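Robotics and Automation

3. Planning the equipment budget

I'll admit I came to this part of the project with a shopping list and very little sense. We wanted to collect cloth-folding demonstrations, and my first draft for Flutonov had a full two-arm robot on the top line, with everything else squeezed in underneath. Normunds Mockus read it one Wednesday and asked what the arms would be doing for the first few months while we sorted out the tables, the clothes and the instructions. I had no good answer!

So we turned the plan round. Folding by hand with a pair of hand-held grippers gives us the finger motion we care about, and it lets us put off the big purchase until we know how wide the table ought to be (I had guessed, and guessed badly). The first order came down to 2 grippers, a table, a frame to go round it and a bag of small clothes. We priced grippers from Zonby and from Tosh, and the gap between them was 86 euros a unit - less than I'd feared, and small enough that spare parts decided it.

The whole first order came to 1844 euros. I had put aside another 200 for cables and clips, and I'd tell anyone planning something similar to be more generous there. Cables are dull to budget for, but a wired gripper needs enough slack for the arm to move freely, and every extra length has to come from somewhere. Clothes were the cheap part, and I'd happily have bought twice as many. Small printed garments are handy for this kind of work, as the coloured panels give you something to line up by eye. Figure 1 shows a garment being handled with both grippers.
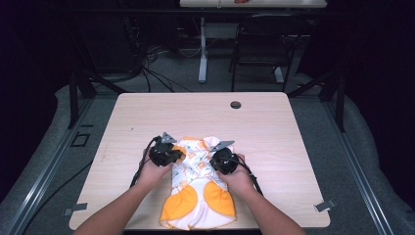

Figure 1. Two hand-held grippers on a small white garment with orange panels. A cable runs from each gripper.

3.1 What we left for later

The arms are still on the list, under the name Prullaveo, with a decision due in December. We'll price them again once the table size is settled.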